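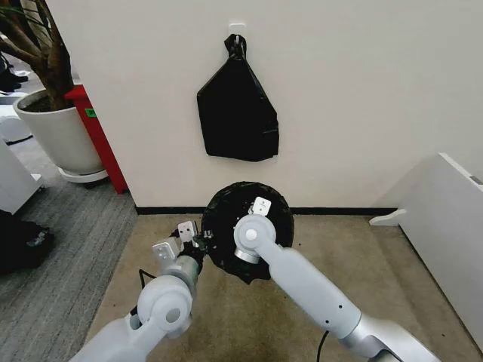 Adhesive hooks as liner storage: I want figures on how others are doing this before I put up a second one. The bin in our back room takes a black plastic liner, and I'm trialling keeping the next liner on the wall directly over it. The current arrangement is a small white adhesive hook high on the wall, with the bag twisted and knotted at its top around the hook and the rest left to hang well clear of the floor. Wall is painted plasterboard, low-sheen acrylic. The load is trivial. My concerns are peel from repeated downward tugs, and whether a knot is the right termination at all.

Posted by skirting_gap, November 2019

Re: Liner on a wall hook
tare_weight wrote:

The static load is nothing. What matters is the angle of pull when you take the bag off. If you drag it straight down, the adhesive is in shear and will cope. If you pull it towards you, the top edge of the plate peels. I rented a flat in Dandanow with low-sheen walls and lost two hooks that way, along with a patch of paint the size of the plate.

The knot makes this worse. You end up working it loose with one hand while the other levers against the prong. Punch a hole near the closed end and hang it by that.

Re: Liner on a wall hook
mullion46 wrote:

Disagree on the hole. A hole in thin film is a tear starter, and the closed end is where the weight sits once the bag is in use. A knot in the open end costs you some length and nothing else. Tie it loosely, as a single overhand.

Before anyone sticks up another hook:

1. Wipe the wall with isopropyl and let it dry. Sugar soap leaves a residue.

2. Set the hook so the hanging item finishes above the rim of the bin. Anything that dips inside gets dirty and catches when you lift the bin out. A plain white bucket on the floor directly below, with the black piece hanging over it from its neck, is the layout to copy.

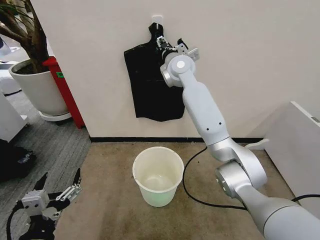
3. Press the plate for 60 seconds, then leave it unloaded overnight. The Mutov strips I use ask for longer in cold weather.

4. Unhook by lifting up and off the prong. Never pull outwards.

Re: Liner on a wall hook
skirting_gap wrote:

Thanks. Lifting off the prong is easy enough to adopt. I'll stay with the knot for now, tied looser.

The other half of the problem is fitting. Our bin is small, round and white, with a slightly flared rim, and the black bags are wide for it. Laid across the opening they bunch up and sag over the rim before they go anywhere near the bottom.
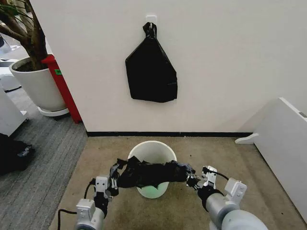 I've been opening the mouth fully first, holding it at opposite sides and then working the film down over the rim a bit at a time. The excess is still untidy. Is there a smaller black liner that isn't paper thin?

Re: Liner on a wall hook
tare_weight wrote:

Bekora does a narrow one on a roll. Measure the circumference of the rim, halve it, and buy the next flat width up. Gather any slack at one side and tuck it under itself.

Re: Liner on a wall hook
mullion46 wrote:

The Bekora ones split at the base seal. I'd keep the wide bags and put a large elastic band under the rim. I also still say no to the hole.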